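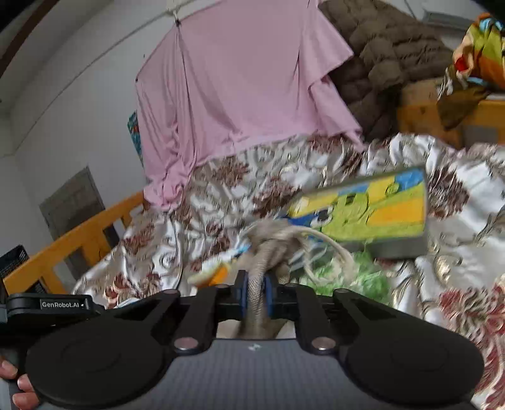 A woven piece held over the patterned bedspread.

21/01/2025

The touring show is finished and I have the numbers now, so I'm writing them down before I lose the notebook.

We took Grundo to four village halls in July. It is a two-act play set in a grain store, with a cast small enough to fit in one van along with the set. The first hall was Bimari and the last was Tse, and we did one night in each place. I had worked on tours before, but always with a theater handling the box office. For this one the halls sold their own tickets and kept a share.

Total attendance over the run was 569. Bimari was the best night. The hall there seats 200 and it sold out the week before we arrived. Tse was the smallest house, partly because the school concert had been moved to the same evening. I should have called to check. The hall had it on their calendar and I only looked at the one I had made myself.

The money was tighter than I would like. We had a grant of $1,000 from the Fesoma arts fund, and it went on van rental and insurance. Ticket income covered the actors' fees and the rights. Printing came out of my own pocket. Next time I would print half as many posters and put the rest into road signs, which is how a lot of people at Bimari told me they had heard about us.

Some notes on the technical side, mostly for myself. The halls all said they had stage lighting. Two of them had lights that worked. We carried our own stands after the second night and I would do that from the start now. The grain store wall was built in three sections and the middle one was too tall for the doors at Tse, so we took it in through the fire exit. Get door heights in writing. Ask which way the doors open too.

The play ran long. At the first performance the interval came late and the bar had a line out to the parking lot. We cut the second weighing scene after that and I didn't miss it. The actors did, a little.

People stayed behind to talk at every stop. The most common comment was that the ending came too quickly, and I agree with them. A man at Tse told me the sacks were tied wrong and showed me the right knot. We used his knot for the photographs.

I have asked Bimari about a date for this coming July and they are holding one for us. It will be a different play with a smaller set. I still need to return the borrowed dimmer rack and send the Fesoma people their final report.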